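Laundry folding mornings are back at Surness

If you've got a mountain of clean washing on the spare bed (I have, it's been there since December), you might like to hear that the folding mornings have started up again at the Kukard rooms in Surness. I popped along to the first one and had a lovely time, which is a funny thing to say about laundry!

We began with T-shirts. They sound easy, but mine always come out of the drawer looking like old dusters. The trick I picked up is to spread the shirt right out on a bed or another big flat surface and get hold of it by a corner before you try any folding.
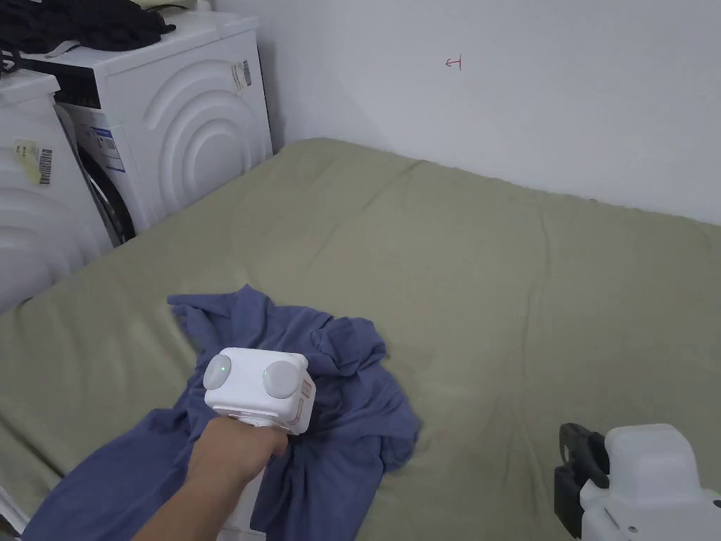
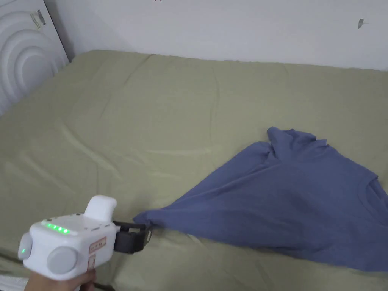
Blue on pale green, with a plain white wall behind.

Reading time: 90 seconds

After that you smooth the creases outwards with the flat of your hand, bring the sides in and fold up from the hem. I was hopeless for the first 5 goes and then it clicked. Sleeves are still my weak spot, mind you, and I'm not even going to talk about fitted sheets.

The Willusora laundry fund has paid for the room until spring, so it's free to come in, and there's tea. Abdelaziz bakery sent over 200 buns for the opening week (the cinnamon ones went first, sorry if you missed out). Doors open at ten in the morning. Bring a bag of clean things from home, and a few hangers if you can spare them, as we ran short.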